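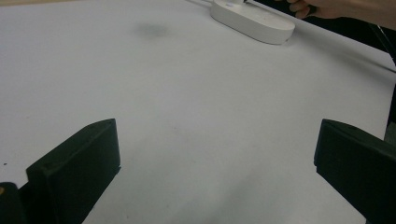

We finally pushed the new release of Dotano last night, and I slept until ten this morning, so forgive me if this update rambles a little! For anyone who is new, Dotano is our grasp planner, the bit of software that takes camera views and decides where the fingers should go and how wide to open them. The big change this time is in how it deals with plain white surfaces, which have been driving us up the wall since January. Picture a white tabletop with two dark green fingers over it, a soft gray shadow between them and a smudge or two farther back. The old version loved that shadow. It would happily call it an object and plan a grasp on it, every single time (Sidra Gilani has a folder of these and she is not shy about sharing it).

The fix is mostly Sidra's and Atif Gondal's work. The planner now keeps a running guess of where the fingers are and what shade they ought to throw, and it takes that out before it looks for edges. We ran it on 924 recorded clips from the Plamley bench. The old build made up a grasp on bare table in 52 of them, and the new one did it in 11. I'd love that to be zero, but I'll take it. Most of the leftover ones are glossy white things on white, where the outline just melts away, and Atif already has a branch going for those.

There's a catch. Planning is slower now, by 26 milliseconds a cycle on our older machines, and Rizwan Durrani over at Istbridge has told me (twice!) that he noticed. You can switch the shadow step off in the settings file if your table is dark and you don't need it. We also renamed a couple of the log fields, so if your scripts read those, check the change notes before you update. Mine broke right away.

Parveen Ghumman is doing a walkthrough of the new settings on 4th November at the Ansari building, second floor, starting at two. Bring a laptop and your worst clips, the weirder the better. If you can't make it, send them to me and I'll pass them along to her.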